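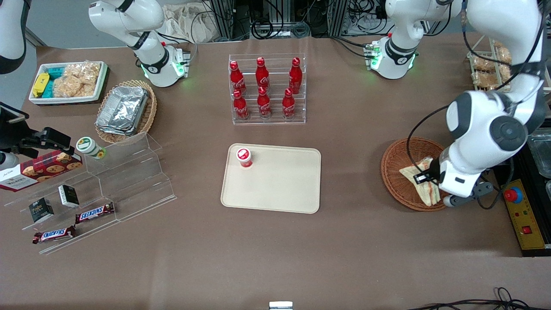
Mirkico has applied to sell a gene-edited wheat in bread flour. The edit lowers the asparagine in the grain, so toast made from it should form less acrylamide.

The company grew it on 6 hectares at Rusommont and harvested 2773 kilos. Most of that went to a test bakery, the rest is being kept as seed.

Anitha Warrier, who ran the baking trials, told me the loaves rose a little less than the control. She put that down to a dry June.

No foreign DNA is left in the plant, so Mirkico wants it sold without a label. Judite Cordeiro's growers' group wants one on every bag.

Her worry is mixing at the mill. The one at Magalhães takes grain from 400 farms and has a single intake line.

I've asked Mirkico who pays for a second line if the mill needs one. No reply yet.

Comments on the application close at the end of the month. I'll post the form when it's up.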